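Minutes of the monthly meeting, Jõgi Street Tenants' Association

Date: Tuesday, 21st August
Place: ground floor meeting room, Jõgi Street building
Start: 7 p.m.

1. Minutes of the last meeting

The minutes were read and accepted with one correction. In point four, the word "elevator" must be "stairwell". The elevator was not discussed last time.

2. Water pressure on the upper floors

The board reported that the pressure is still low in the evening, mostly in the apartments on the side of the yard. The plumbing firm Gurko visited the building twice. They cleaned the filter at the main valve and they think that the old pump is too weak for all the floors. A new pump costs 3000 euros with installation. A repair of the old one costs 300, but Gurko gives no guarantee on it.

There was a long discussion. Several members said that a repair is only a way to lose money slowly. Others asked to wait for the winter, when the gardens are not watered and the pressure is usually better. It was asked if the owner of the building should pay, because the pump is part of the building. The board will read the contract again and write to the owner before the next meeting.

Decision: no repair now. The board asks for a second offer, from the firm Brenent.

3. Bicycle room

The key to the bicycle room was changed in the spring, but not all tenants have the new one. It was also said that the room is full of bicycles without air in the tires, which seem to belong to people who moved out. A paper label will be put on every bicycle. Whoever uses the bicycle should take the label off. Bicycles that still have a label at the end of September will be moved to the cellar – not thrown away – and kept there until spring.

The tenant of apartment 203 asked that the door is not held open with a brick.

4. Shared supper in the yard

The supper will be held on a Saturday in September, and the exact day depends on the tent. The tent is rented from Zonico, the same as last year. The price is the same if we fetch it and bring it back ourselves. Every apartment brings one dish, and a list will hang next to the mailboxes so that we do not get only potato salad again. Soup will be cooked in the ground floor kitchen. Members agreed to use real bowls and plates, and no paper ones, and to carry them to the yard on trays.
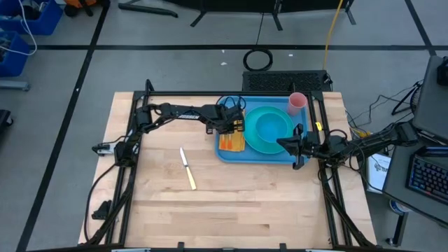

The tenants of the top floor let the meeting know in writing that they agree with the supper but want the music to stop at 10 p.m., and that last year it was close to midnight before anyone could sleep. They also asked that the grill stands farther from the wall, as the smoke went into the bedrooms. The meeting found both requests fair. The music stops at ten, and the grill will be placed by the back fence.

It was asked who washes the dishes. After some silence, it was agreed that every table washes its own, and that the kitchen must be clean before Sunday noon.

Laying of the tables starts at 4 p.m. Cloth napkins are welcome if people have them at home. Please mark your own spoons and knives with a piece of tape – after last year's supper there was a full box of cutlery that was never collected, and it is still in the cellar.

Decision: the supper is approved, seven votes for and none against.

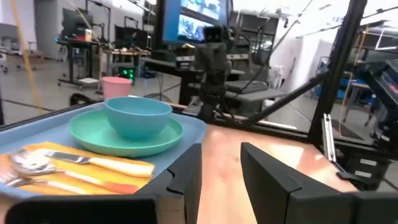 5. Other matters

The light by the back door turns off too early. The board will ask for a longer timer.

Tenants are reminded that glass does not go in the paper container.

A request to plant two currant bushes along the fence was accepted, if the persons who asked also water them.

6. Next meeting

The next meeting is in September, after the supper, in the same room. The first point will be the pump and the answer from the owner.

The meeting was closed at 8:40 p.m.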